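The shop on Hettiarachchi Street closed its doors to customers in February, and by summer Zohreh Ebrahimi had filled the back room with her own work. She was building a pair of hand-held grippers that a person could use to fold laundry, so that a machine might learn the folding later. Itsuki Hirano came over after his shift at Jonier to help.

"Left one's sticking again," he said.

"Squeeze slower."

He squeezed slower. The jaw closed on the collar of a pillowcase and let go of it. Zohreh took the grip from him, backed out a screw, looked at it, and put it back in. She had 294 screws in a jar and had bought them all for this.

They started on shirts at seven. The rule was simple. Pick it up by the shoulders, hold it until both lights were green, put it down, fold it, start over. Zohreh wanted 100 good tries before she changed anything else.

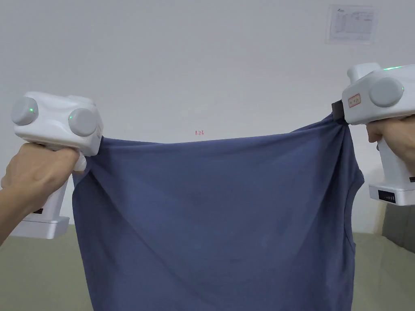 "My arms hurt," Itsuki said at try 40.

"Hold the weight lower down."

"The weight is all at the top."

She wrote that in the notebook. It was a fair point, and she had felt it too. The battery could go under the handle if she moved the wiring, and that would take an evening. She asked him if he could do 12 more, and he said yes.

While he worked she told him about the letter from Nundov. They wanted to buy the design and have her move to Ombridge to finish it. The money was good. She hadn't answered.

"Would you take the grippers with you?" he asked.

"They'd build new ones."

Itsuki thought about this and went over to the mattress, where the small pieces got done. He set the fingers down on a cloth and closed them. 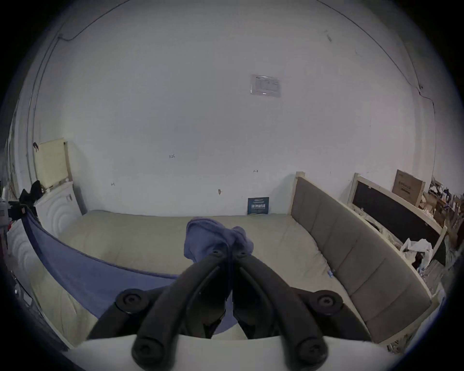 The small cloth, gripped near the middle of the mattress.

"It's holding," he said.

Zohreh came to see. She turned to a new page, wrote 30 August 2023 at the top, and asked him to do it again.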